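Ticket: Folding station, grip rules for knitwear
Opened by: Souad Gaber
Assigned to: Hugo Villalobos
Status: closed 3 April 2026

Souad: The Pichler checklist says to pinch a garment at least two fingers in from any edge. Operators on the Zavside job are reading that three different ways with ribbed knits. I need one rule before the next batch is reviewed.

Hugo: Went through the rejected takes. Most of them fail on grip, with the pads closing on a single layer at the hem. Draft rule for sweaters: lay flat, pinch a fold of the fabric between both pads, keep the second gripper on the same garment until the first one has closed. 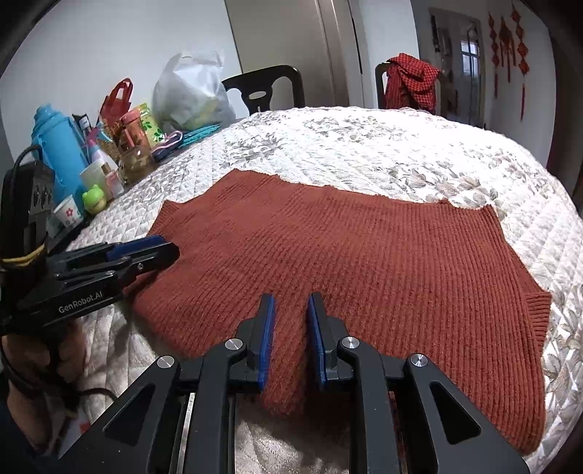
Does the rule also cover cardigans with buttons?
Cardigans follow the same rule once they are buttoned, and the pads must stay off the buttons.

Souad: Fine with me. What about takes already accepted under the old wording?

Hugo: Leave them. Aitana Bermúdez spot-checked 85 and only sent back 3. New wording applies from the next batch.

Souad: Checklist updated in Jindis, section 2. Ileana Stoica will tell the evening operators. Closing.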